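Section 3. Fitting and adjusting the drawer

Read this section through before you start. The Mundent table is delivered with the top and legs already joined. The drawer and its runners come in the flat carton marked Lendeddale. You will need a Phillips screwdriver, a pencil and a soft cloth.

CAUTION: Do not use a power driver on the runner screws. The holes are shallow and the wood will strip.

3.1 Attaching the runners

1. Turn the table upside down on a blanket. Two people should do this.
2. Find the two rows of starter holes under the front edge of the top.
3. Lay one runner along each row with the stop at the back. The runners are marked L and R as seen from the front of the table once it is upright.
4. Start all the screws by hand, then tighten from back to front.
5. Measure between the runners at the front and at the back. Both measurements should be 395 mm. If they differ, loosen the R runner and shift it.

3.2 Putting the drawer in

1. Set the table back on its legs. On a tile floor, check that no leg is sitting in a grout line.
2. Stand facing the drawer opening and hold the drawer level.
3. Set both sides on the runners and push until you feel the stop.
4. Pull the drawer out again and look along its front lip. The lip should run parallel to the table edge at the center. The top curves away on either side, so do not use the ends of the table as a guide.
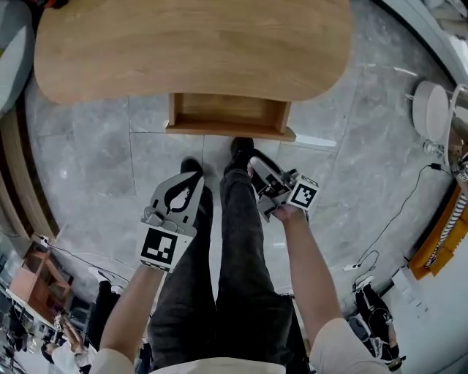

Jeon wrote to us that the drawer on a Hurkura desk went in easily in August and began to stick once the heating came on, and asked whether the sides should be sanded. They should not. Rub a plain white candle along the underside of each drawer side, wipe off the extra, and work the drawer in and out a few times. If it still sticks, repeat step 5 of 3.1.

NOTE: Keep the load in the drawer under 3 kg. Do not lean on it when it is open.

3.3 Care

Wipe the drawer inside and out with a damp cloth and dry it right away. Check the runner screws twice a year and turn them snug by hand. For replacement runners, quote part 39.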